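The Kettle of Abla Awwad

In January Rasha Qaisi rented the back half of a floor above the Nasrallah pharmacy. It had grey carpet, two dark curtains and one light table with round corners, which the last tenant did not want. The rent was 257 dollars a week. She wrote this number on her hand, so she would not forget to be afraid of it.

Her aunt Abla came on the first evening with a bag. In the bag were a wire rack, a mug and a kettle with a white handle.

"Where is the lid?" asked Rasha.

"In Brerham," said Abla. "Or on the bus from Brerham."
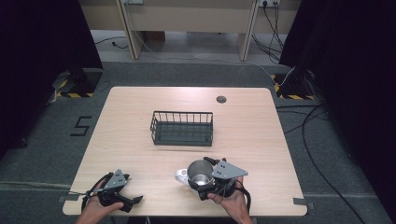
Rasha said she would buy a new one. There was a Denex kettle in the shop downstairs for 50 dollars, and it switched itself off. Abla listened politely. Then she filled the old kettle in the bathroom and stood beside it until it boiled, with her coat still on.

"This one needs a person," she said. "You will stand near it and you will think. When did you last stand and think?"

Rasha did not answer. At Sketero, where she had worked for 15 years, the tea came from a machine in the corridor and everybody drank it walking. She had left with about 2000 dollars in savings and a plan to repair old maps. Until now no map had arrived.

They drank in turns, because there was only the one mug. Abla told the story of her neighbour's wedding, then told it again with a different ending. At nine o'clock she washed up, kissed Rasha on the forehead and went down the stairs slowly, holding the rail.
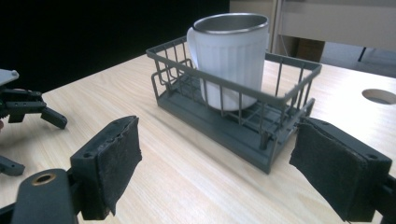
The next morning Rasha woke before the street did and did not know what to do with her hands. She went to the table. Her aunt had left the mug upright in the rack, the right way up, as she always did, although Rasha's mother used to say that a mug must sleep on its face. The two sisters had argued over this for a whole summer. Rasha looked at the ribbed white side and the silver rim, and she found that she had no opinion, only that she missed the arguing.

She filled the kettle and stood near it. Somewhere below, the pharmacist was pulling up his shutter. The telephone rang, and she let it ring twice more before she went to it, as the water was nearly ready.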